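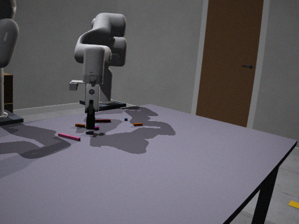 O mastro do nosso empilhador inclina-se sozinho para a frente quando fica algum tempo com carga, e eu gostaria de compreender a causa antes de mandar abrir os cilindros. O português não é a minha língua materna, por isso peço desculpa se algum termo técnico não está correto. Trata-se de um contrabalançado elétrico da Dalico, com 13 anos, que trabalha no nosso armazém em dois turnos. Quando paro a máquina com uma palete de 1000 kg, com os garfos baixos e o mastro bem vertical, passados 20 minutos a ponta dos garfos já quase toca o chão. Para ser claro: com «vertical» quero dizer como aquela garra branca, que tem os dedos pretos apontados diretamente para baixo, para o tampo da mesa. O meu mastro começa assim e depois deixa de estar assim. A altura de elevação, pelo contrário, mantém-se - fiz uma marca com giz no mastro interior e a marca não desceu.

O que já verifiquei: o nível do óleo está correto, não vejo óleo por fora das hastes, e as mangueiras da inclinação foram substituídas na última revisão, 123 horas de trabalho atrás. O técnico da casa Lopes disse por telefone que «é sempre o distribuidor». Um colega pensa que são os vedantes dos cilindros de inclinação. As duas reparações têm preços muito diferentes e eu não queria pagar a errada. Existe uma maneira de distinguir uma coisa da outra sem desmontar tudo? Também queria saber se posso continuar a usar a máquina com cargas mais leves até à visita do técnico.

Boyang Mao
2019-04-28 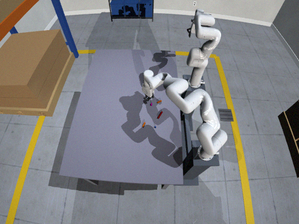 Alcides Seixas
Boyang, se a elevação segura e só a inclinação cede, eu começava pelo circuito da inclinação e deixava a bomba em paz. A bomba não tem nada que ver com uma máquina parada.

Há um ensaio que se faz em qualquer oficina, mas com um técnico ao lado e nunca com carga nos garfos. Garfos pousados no chão, máquina desligada, pressão aliviada, calços nas rodas e o mastro preso com corrente à estrutura da cabina. Só depois se isolam os dois cilindros do distribuidor, com tampões próprios para a pressão do circuito. Volta-se a ligar, levanta-se uma carga pequena uns centímetros e espera-se. Se o mastro continua a ir para a frente com os cilindros isolados, a fuga é interna, nos vedantes do êmbolo. Se fica quieto, a passagem está no distribuidor ou na válvula de bloqueio da inclinação, que nalguns modelos está dentro do próprio corpo da gaveta.

Antes disso veja uma coisa mais simples, a folga nos pernos dos cilindros e nos casquilhos do pé do mastro. Numa máquina dessa idade os casquilhos gastos dão um salto para a frente logo que recebe peso. Mas folga é um salto e depois para. O seu caso, que vai andando devagar, parece-me mais óleo a passar.

Quanto a continuar a trabalhar: eu parava a máquina. A tolerância para a deriva da inclinação vem no manual do fabricante, e se está fora dela não é com carga mais leve que fica dentro. Em altura, um mastro que avança tira-lhe estabilidade.

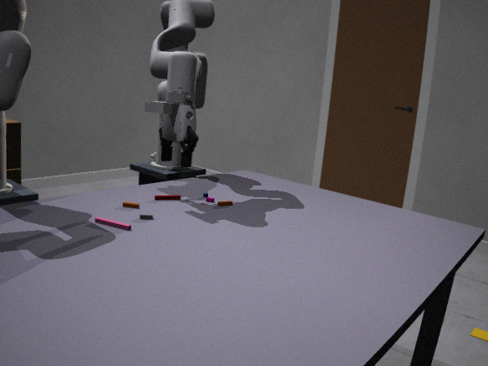
Blocos pequenos de várias cores sobre o tampo de uma mesa grande.

garfo_e_meio
tive igual num Multska a gás. mudei os vedantes dos dois cilindros em julho e ficou bom. muda logo os dois, se mudas só um daqui a pouco estás lá outra vez

Boyang Mao
Agradeço as duas respostas. Medi a folga dos pernos como o Alcides explicou e é muito pequena, dentro do valor do manual. A máquina está parada desde hoje de manhã, com uma etiqueta no volante - usamos o porta-paletes elétrico da Dustley para descarregar os camiões. Vou pedir ao técnico que faça o ensaio com os cilindros tamponados antes de encomendar peças. Se o problema estiver no distribuidor, ainda não sei se vendem a válvula de bloqueio em separado ou só o conjunto completo. Se alguém conhece a resposta para a Dalico, por favor escreva.

Início | Perguntas | Oficina | Peças | Segurança | Entrar

Este site utiliza cookies para guardar a sua sessão. Ao continuar, aceita a sua utilização.

Contactos | Termos de uso | Voltar ao topo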